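FOR IMMEDIATE RELEASE

Kelgate Publishes Revised Record Format for Newspaper Death Notices

Brultia release 4 separates survivor lists, service details and military history into their own fields

SANDBERG, October. Kelgate, which supplies notice-handling software to newspapers and funeral homes, has published a revised record format for paid and unpaid death notices. The format ships with release 4 of Brultia, the company's intake and archiving system, and replaces the single text block used in earlier releases. Existing customers receive the update under their current maintenance agreements.

In earlier releases, a notice was stored as one block of text with a name, a date of death and a run date attached. Searches on any other detail depended on matching words in the block. A former employer, a high school or a branch of service could be found only if the person searching used the same wording as the family. The revised format keeps the full text as submitted and stores a parallel set of fields beside it.
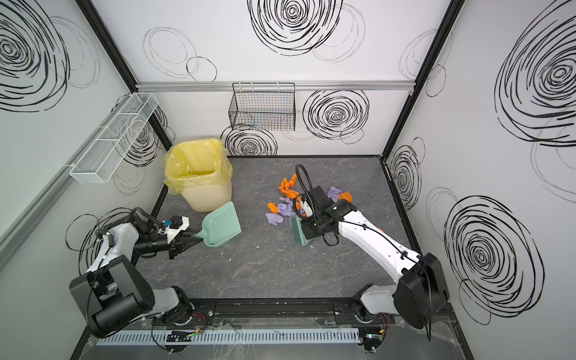
Each field carries a status value that records where its content came from. The values are Submitted, Extracted, Corrected and Withheld. Submitted means the funeral home or family typed the content directly into the field. Extracted means Brultia took it from the running text. Corrected means an editor changed it after publication, and Withheld means it is kept in the record but left out of the public copy. On the editing screen the status shows as a bar of color to the left of the field. Corrected is a pale mint green, close to the plastic of the dustpan in the photo, and can be told apart from the plain gray of Submitted on older monitors. The status is also written out in full for staff who use a screen reader.

Survivors and predeceased relatives are now held in separate lists. Each entry has a given name, a family name, a relationship and an optional spouse in parentheses, following common newspaper style. The spouse is indexed as a person in their own right. Family names that are implied but not written, as in a list of married children followed by a list of grandchildren, are left blank unless the funeral home supplies them. Brultia does not infer a family name from the name of the deceased.

Service details are divided into visitation, service, committal and reception. Each has its own place, start time and end time. A notice may state that services are private or will be held at a later date, and both conditions are accepted without a time entry. When a time is changed after the notice has run, the online copy is updated and the printed text is preserved in the archive as it appeared.

Maiden names, nicknames and former married names are indexed with the legal name. Nicknames given in quotation marks or parentheses are detected at intake and offered to the person submitting the notice for confirmation. Suffixes such as Jr. and III are sorted after the given name.
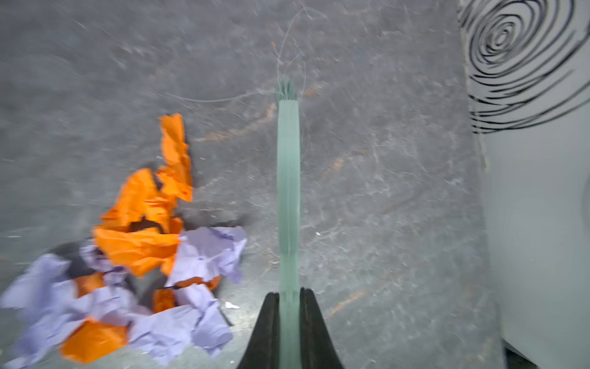

Kelgate Product Bulletin
Vol. 4, No. 2

The format was tested on a set of 573 notices drawn from the back files of the Sandberg office. The set included short legal-style notices, full-length family notices and cards of thanks that had been filed as notices in error. All were converted and then read against the original text by two editors working separately. Where the editors disagreed, the field was left empty and the record was marked for review. The conversion rules were then adjusted and the set was run again.

The most frequent cause of disagreement was the date of birth in notices that give only an age. Release 4 stores the age as printed and does not calculate a birth year. The second was place of death. Many notices name the town where a person lived and say nothing of where the person died, and earlier versions of the conversion rules treated the two as the same. They are now separate fields, and place of death stays empty unless the text states it.

Military service is stored as branch, period and place of service, each optional. General wording such as "during the war" is kept in the period field as written. Rank and decorations are stored only when submitted by the family or funeral home and are not extracted from the running text.

Release 4 also adds a low-light display setting named Darkness, intended for night desks that close notice pages late in the evening. Darkness changes the background and text colors of the intake, editing and proof screens. It has no effect on printed proofs or on the copy sent to families for approval. The setting is stored with the user account and follows the user from one workstation to another.

Back files do not have to be converted for the update to be installed. Older notices remain searchable by their full text, and a newspaper may convert them by year, by letter or one at a time. Converted records can be returned to the earlier format at any point, and no text is lost in either direction.
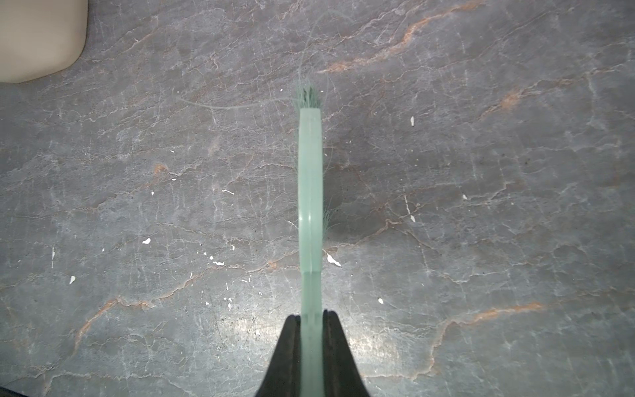

Can a family have a detail removed from a notice after it has been published?

The newspaper decides. If it agrees, an editor sets the field to Withheld and edits the public text to match. The printed version stays in the closed archive, where it is available to newspaper staff only.

Requests of this kind are logged with the date received, the field affected and the account of the editor who made the change. The log is not shown to the public.

Availability

Brultia release 4 is available to current customers through the usual update channel. Updates are applied on Monday mornings before the intake desk opens. A full description of the record format, including field lengths and permitted characters, is included in the installation package and may be copied to funeral homes that submit notices electronically.

About Kelgate

Kelgate develops intake, proofing and archive software for death notices, memorial notices and cards of thanks. Its offices are in Sandberg.

Press contact: Kelgate Communications, Sandberg

###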